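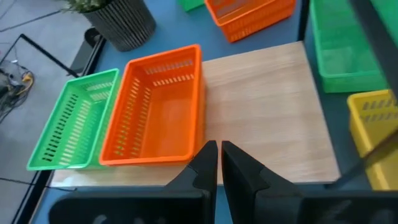 Plastic baskets, finally

Last updated December 8, 2022
Filed under: Home, Small storage

I have put off sorting the hall closet since February. It is where everything goes that has no other place: batteries, tape, light bulbs, dog leads, the charger for a phone we no longer own. Until last week it all lived in shoe boxes, and the shoe boxes had started to give out at the corners.

I bought plastic baskets this time. Orange and green, because those were the colors the store had. I would have taken white if there had been any, but I have come around to the orange. It is easy to find on a dark shelf.

I looked at a few kinds before I paid for anything. The Ilitz ones have lids, and I know from experience that I will not put a lid back on. The Sandel ones are fabric and sag when they are half full. Plain baskets with slots in the sides suit me better. Dust and crumbs can be shaken out, and I can see a little of what is inside without pulling the whole thing down.

I measured the shelf first, which I did not do with the shoe boxes. Two of the smaller baskets fit next to each other with a bit of room for fingers. Measure at the rim, where a basket is widest – the floor of it tells you nothing useful.

The sorting took most of an afternoon. What I settled on:

Orange: anything to do with power. Batteries, bulbs, the extension cord.
Green: tape, string, glue, picture hooks.
Large green: dog things.

I tried paper labels and they came off the plastic within a day. Gifty Quaye told me to tie a luggage tag through one of the slots, and that has held so far. She uses the same trick in her pantry.

The batteries were a job of their own. I had no idea which were dead, so I borrowed a tester from Asger Bech and went through the lot. Only 9 were any good. The rest went to the drop-off point at the recycling center.

I still don't have a place for the instruction manuals. They are too tall to lie flat in the small baskets and I don't want them standing up in the large one. For now they are in a drawer in the kitchen – the next drawer I will have to sort, I suppose.

3 comments
10 shares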